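Forum > Home & Kitchen > Surfaces and Furniture

Milk coffee on a white table, how do you clean it?

Drendo
Posted 17th November
Hello all. In May I bought a white table from Standar for my kitchen. It is a nice table, but each time coffee with milk falls on it, I wipe it and after some minutes I see gray streaks when the light comes from the window. I use warm water and a normal cloth. My sister says I must use vinegar. I am afraid to damage the surface. What do you use?

Tranemport
We have white tables in our office and it is the same story every morning. The spill itself is not difficult. The streaks come from old cleaning product, in my opinion.
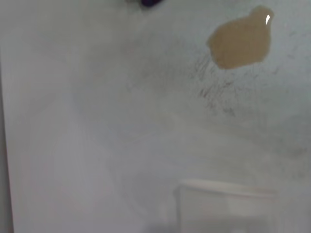

Light brown puddle on a pale tabletop.

My method is to put a paper towel flat on the liquid and wait, without rubbing. Then one drop of dish soap in a bowl of water, wipe, and wipe again with clean water. The second wipe is the one people forget.

Delorme
I do not agree about the dish soap. It leaves a film, and the film catches the dust. I stopped using it two years ago and the streaks stopped also. Only water and a microfiber cloth, then a dry cloth.

Tranemport
One drop, Delorme. If you rinse, there is no film.

Delorme
If you need to rinse, then you put something there that you did not need :)

Drendo
Thank you both. And the vinegar?

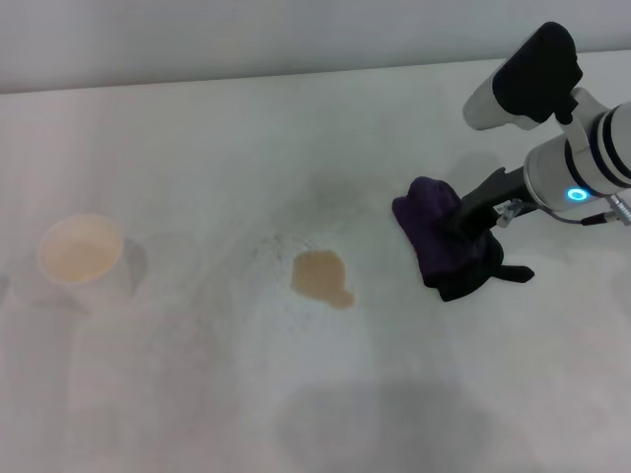
Leobardo Ventura
Forum moderator, Surfaces and Furniture

Please be careful with vinegar until you know what your table is made of. On natural stone it is a bad idea, and on some varnishes too. Look for the care sheet from the shop, or try a small place on the underside first – leave it for 12 minutes and compare.

About milk: it has fat, so plain water is not always enough when the spill is already dry. Here I am closer to Tranemport. For a fresh spill Delorme's way is fine.

Please do not use the white "magic" sponges every day. I did this with my old table and after roughly 18 weeks it had dull spots which never went away.

Delorme
OK, for a dry spill I accept the soap. Not for every day.

Drendo
I found the care sheet. It says mild soap and no abrasive sponge, and nothing about vinegar. I will try the two wipes this week and write again.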